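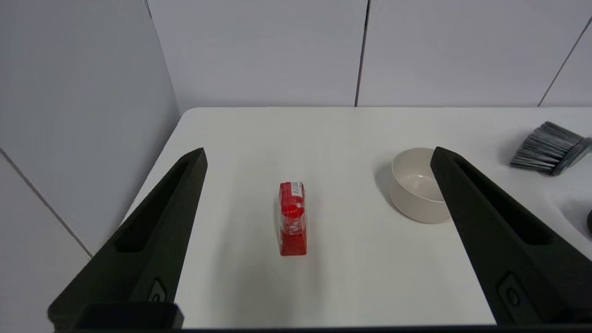
Progress report to Talletti, 2020-11-19
Handling rules for shared robot cells
Prepared by Seo-ah Won

The draft rules now have 23 clauses. Nam-gil Woo and Ye-ji Hyun finished the section on gripper checks, and it has been in use at the Grerar site for the whole reporting period.

Under clause 4, the operator opens the fingers fully and looks at both tips before the first pick of a shift. Clause 7 requires a clear tabletop apart from the objects on the task sheet. Glossy wrapped boxes, ceramic bowls and brushes stay on the approved object list. Glass is still excluded.

We logged 533 runs. Of the 92 stops, 79 were called by the operator and the rest by the force limit. Ha-rang Wang has read every stop record. Several gave no cause, so the form now has a required field for it.

Two items are late. The wording on remote restart is still with Chang-ho Song, and the Korean translation has not started. Neither affects spending this period.

Next we will run the same rules in the second cell at Tosero. We expect to send the full draft for comment in March. We need your decision on the training budget before then.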